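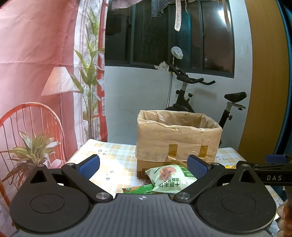 According to Kilian Wieser, the spectrometer Trarkine is now ready for its flight, and the waiting since February was worth it. He expects the first useful spectra on the second night.

Trernora, 2021-07-31 – The Gridstead balloon observatory will carry Trarkine to the upper stratosphere in its next campaign. The instrument has a mass of 95 kilograms and will observe the light of young stars in 725 channels. The flight is planned for 3 nights. 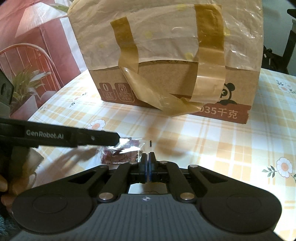 Spare parts for Trarkine will travel to the launch site by road, separately from the telescope. Gridstead asks all partner groups to pack their parts in a simple way. A plain brown carton with plastic sheet over the front and glossy brown packing tape is sufficient for small items – detectors need a hard case.

The Lyimo ground station will receive the data during the flight. The calibrated spectra will be open to all researchers two months after landing.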